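Computer Refurbishment Technician (part-time, fixed term)
Fundotville Community Reuse Centre

Position type: Part-time, nine months, with possible extension
Hours: 20 per week, daytime
Reports to: Estrella Palacios, Workshop Coordinator
Posted: December 19, 2021

About the centre

The Fundotville Community Reuse Centre takes in retired office and household computers, tests them, repairs what can be repaired and passes them on at low cost to students, newcomers and local organizations. Equipment that can't be repaired is stripped for parts, and the remainder goes to a licensed recycler. We work from a single ground-floor unit on Carrillo Road, with a smaller storage room in Plondton.

Most of our intake is desktop towers from offices that have moved to laptops. We also receive monitors, printers and a steady supply of keyboards. We do not take phones, televisions or anything containing a fluorescent tube.

The position

The technician will work through incoming desktops from receipt to shelf. Each unit gets a job sheet, which stays with it until it is sold or stripped. Typical duties are:

Logging make, model and serial number on arrival
Removing drives and passing them to the data erasure station
Cleaning cases, fans and power supplies
Testing memory, storage, ports and power under load
Replacing failed parts from tested stock
Installing the operating system and recording the licence key
Grading the finished unit A, B or C according to the centre's grading guide
Stripping units that fail grading and sorting the parts

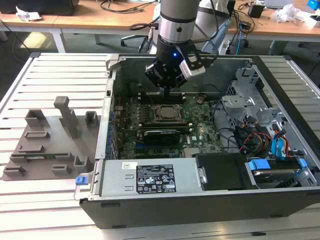
Do I need a college diploma or trade certificate to apply?

A diploma or certificate is helpful but is not required. We accept paid work, volunteer work or a record of home repairs you can describe in detail, and all applicants who are interviewed complete the same practical test.

What we are looking for

Required:

Experience taking apart and reassembling desktop computers
Ability to find a fault in an orderly way and write down what was tested
Clear handwriting or a willingness to print
Ability to lift 15 kg from floor to bench
Comfort with repetitive work

Preferred:

Experience with data erasure software and the reports it produces
Basic soldering
A second language used in the Fundotville area
A valid driver's licence, for occasional trips to Plondton

Handling and records

We ask technicians to follow the centre's handling rules even where they are used to working another way. Wrist straps are worn whenever a case is open. Memory and expansion cards go into antistatic bags as soon as they come out, and the bag is labelled with the job number before it leaves the bench. Screws go into the tray for that unit.

Drives are treated separately. No drive leaves the erasure station without a printed report, signed and stapled to the job sheet. A drive that fails erasure is drilled and logged. Reports are kept for seven years. 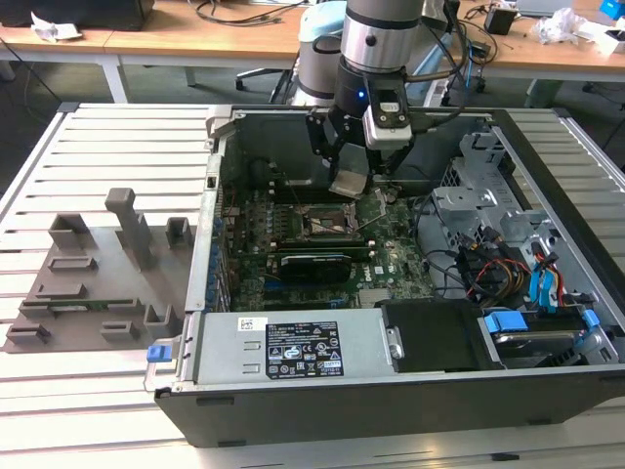 Parts stock is the area where past technicians have needed the most time to settle in. The stockroom is arranged by form factor first and by manufacturer second, and a part that goes back into the wrong bin is effectively lost. Processors are a particular concern. When a tower is at the stage where the cooler is out and the socket is exposed, as with the Dell board shown, the job sheet should already say whether the processor is to be reused, replaced or sent to stock. Coolers are bagged with their own mounting hardware, and old thermal paste is cleaned off the same day. Gumaro Xolalpa maintains the stock list and will spend your first two shifts on it with you.

Testing is done in batches. Memory tests run overnight, so a technician will normally start the day by reading results and end it by setting up the next group. The target is 90 finished units over each quarter, shared between the technician and the coordinator. Last year the centre placed 500 machines in total, including those prepared by work placement students. The target is reviewed when intake is poor, and nobody is asked to shorten a test to meet it.

Pay and conditions

The rate is $24.50 per hour, paid every second week, plus vacation pay as required by law. Shifts are five hours, with a paid break. The centre supplies gloves, eye protection, a wrist strap and a lockable drawer. Safety footwear is your own responsibility, but a receipt can be submitted for partial repayment after the first month.

The workshop is heated but can be cool near the loading door in winter. There is background noise from fans - more on days when a large batch is under test. The entrance, washroom and two of the benches are wheelchair accessible. Please tell us if you need the practical test or the work area set up differently.
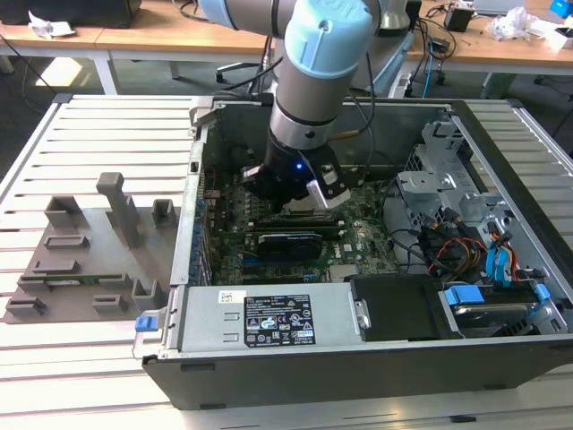

There is a probation period of three months. At the end of it Estrella will go over your job sheets with you, along with the return rate for the units you have finished. A unit returned by its buyer within 30 days is inspected by someone other than the technician who prepared it, and the finding is added to the original sheet. Returns are expected and are used mainly to correct the test procedure.

Training

The first two weeks are spent alongside Xóchitl Beltrán, our senior technician, who covers intake, erasure and grading. A half-day session on electrical safety is given by Emília Trnka and must be completed before you open a power supply housing or use the load tester. Technicians may also attend the laptop repair course held at the centre in May, with pay, if they are still in the position.

How to apply

Send a resumé of no more than two pages and a short letter that describes one fault you have found and fixed in a desktop computer. Include the symptoms, what you tested, in what order, and what the cause was. A fault you could not fix is also acceptable if the steps are clear.

Applications may be left at the front counter in an envelope marked Bernard Fund Technician, which is the name of the grant that pays for the position, or sent by mail to Crescencio Meléndez, Centre Manager. Please do not drop off equipment with your application.

Interviews take 40 minutes, followed by a practical test of one hour on a tower supplied by us. Tools are provided, although you may bring your own screwdrivers. Applicants chosen for an interview will be contacted by phone, so check that the number on your resumé is current. References are requested only after the practical test.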